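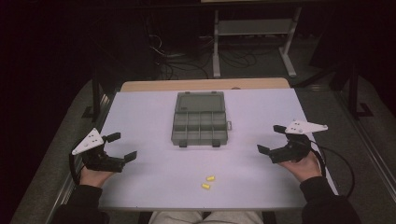
Westwood Workshop -- Consumables and Storage Meeting
Minutes, 27 October 2023
Present: Fathima Bhuiyan (chair), Wendell Holloway, Oona Mäkelä, Ruairí Hayes (minutes)
Apologies: Bláthnaid Scanlon

1. Previous minutes
Accepted with one correction. The Esteck order was placed in April and has been received in full.

2. Earplug stock
W. Holloway reported more than 3,000 foam earplugs held in the main store, all in bulk cartons. Bench supply is still drawn from an open tub at the door. O. Mäkelä noted that loose plugs pick up grit and asked that the tub be withdrawn. Agreed.

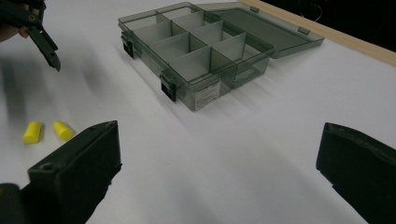
Bench supply will move to hinged-lid compartment organizers, one per bench, with plugs stored in pairs. The smoky-grey translucent model was preferred over the opaque McGrath case: contents can be checked with the lid closed, and the lid folds back flat on the table during filling. R. Hayes raised the print on the white label at the front of the tray, which is too fine to serve as a bench label. Larger labels to be fitted to the lid -- wording to follow the Illari bin format. Yellow foam plugs remain the standard issue.

Action: W. Holloway to order 15 organizers.
Action: O. Mäkelä to draft label wording.

3. Latches
F. Bhuiyan asked for a closure check on each organizer at receipt. Units with a latch that does not seat are to be returned to the supplier. Two spares to be kept in the main store.

Action: R. Hayes to add the check to the receiving sheet.

4. Other business
Replacement of the door-side shelf deferred until B. Scanlon is present.

Meeting closed.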